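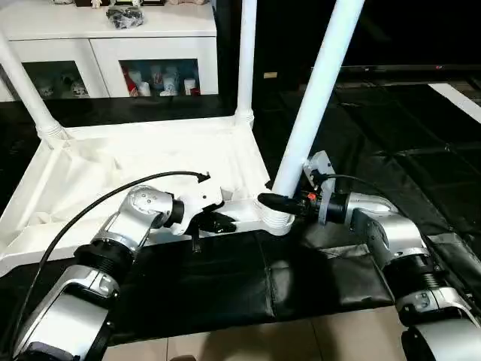 5 min read

I have now read the same poem out loud every morning for 27 days, and I want to tell you about it because it has been so much more fun than I expected!

The idea came from Bleddyn Morgan, who taught the evening class I took in April. He told us to pick one poem, short enough to fit on a page, and say it aloud once a day until we knew it by heart. No flash cards, no apps, no sitting down to "study." Just say it, with the paper in your hand, and then get on with your breakfast.

I picked a ferry poem from an old paperback called Forness. I bought it for the cover (a gray harbor, a very small dog) and had never gotten past the first section. The poem has 46 lines, which Bleddyn thought was a bit much for a first try. He was probably right. But there's a part in the middle where the speaker is listing everything that smells of rope, and I loved it so much on the first read that I couldn't go with anything else.

The first week I mostly tripped over my own mouth. You find out fast how little breath you have when a sentence runs over eight lines and the poet won't give you a comma. I kept gulping in the wrong places. By the second week I had started marking the page in pencil, little ticks where I could sneak some air, and then one morning I looked up during the rope part and kept going. Four whole lines without the paper. I actually yelled.
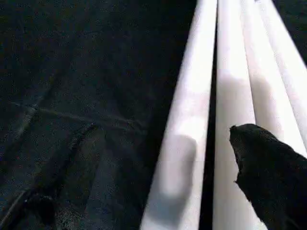
Do you have to understand a poem before you learn it by heart?

You can start with only a vague idea of what it means, and a lot of the meaning will come from saying it over and over.

I was sure the ending of mine was about a breakup. I said it that way for days, very sadly, into my coffee. Then I got to the line "and who will hold the other end" one morning and heard it as a real question, a practical one, from a person standing on a dock with a rope in their hands. It changed everything before it! I went back to the start and the whole first section was funnier than I'd thought.

If you want to try this, go for something with a strong beat or a strong picture in it. Rhyme helps a lot and I wish I'd had more of it. My friend Wai-kit Lam is doing the same thing with a sonnet and passed me on day five, the show-off. Read it standing up. Read it at a normal speaking speed, too. I started out with a kind of church voice and it made me forget the words, as if I was too busy listening to myself.

Mistakes are worth a look as well. I said "harbor light" for "harbor bell" so many times that I finally stopped to ask what was wrong with "light," and the answer is that the next line is all sound. 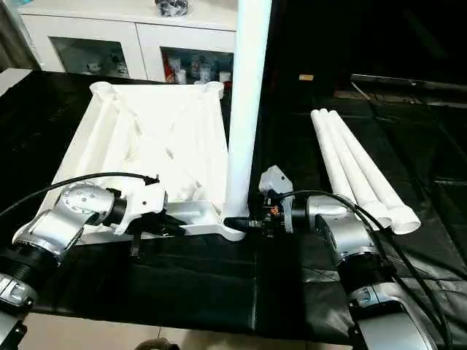

The other thing I've been doing is saying it on walks. There's a hill behind my street that takes me exactly one and a half ferry poems to climb, and I've gotten bold enough that I don't stop when people go by. One woman asked me who wrote it. I told her, and she wrote it down on her hand.

I still don't have the last section solid. Lines 38 to 41 keep swapping places on me, and there's a "though" in there that I leave out every single time. I'm giving it another week, and then I'm starting on something from Zalewska, the thin green collection Bleddyn lent me. There's one in there about a goose that I've already read to everyone I live with, twice.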